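Clearing a kitchen table: what a machine can take over, and what to keep for yourself

Updated November 2024

Most table clearing is four jobs run together: lift the small items, move the tray, shift anything with a lead, straighten the cloth. Machines are at very different stages with each, so it pays to set the table up in that order even if you do all of it by hand.

Small firm items. Oranges and similar fruit are the easy end. They are round, they stand up to a firm pinch, and two padded fingers will hold them from almost any side. In our bench log of 257 pick attempts with a Werer arm, whole fruit gave the fewest drops. Cut roots are harder. A piece with bark on one side and a bare face on the other grips differently depending on how it lies. Stand cylinders on end where you can and leave a finger's width between pieces.
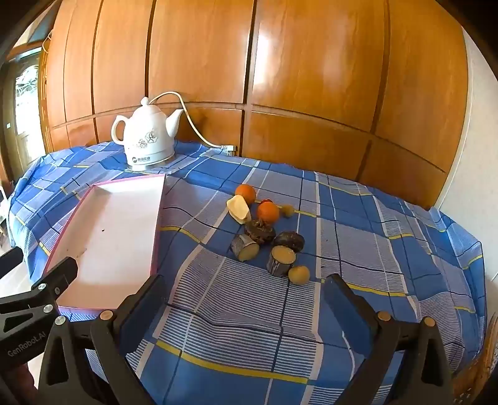 Fruit and cut root on a plaid cloth, tray to the left, kettle at the back.

Trays. A shallow tray has a rim that can be pinched, but a single gripper lifting from one side will tip it. Empty it first. The Vulora two-arm unit manages an empty tray at walking pace; we would not give it a full one.

Kettles. Do these yourself. Switch off at the wall, unplug, lift the kettle off its base, then coil the lead. Leads catch on things, and we have found no home machine that deals with one reliably. Keep the lead along the back edge of the table, well away from the working area.

Cloths. Wrinkles matter more than pattern. A fold 6 mm high was enough to stop the Redora pusher, and small fruit rolls into the dips. Pull the cloth flat from two opposite corners before you start. Folding it afterwards is still hand work – the machines we tried lost the corner on the second fold.

Time. By hand, the whole table takes some 7 minutes, wiping included. The best machine run took four times that, with one person standing by for the kettle.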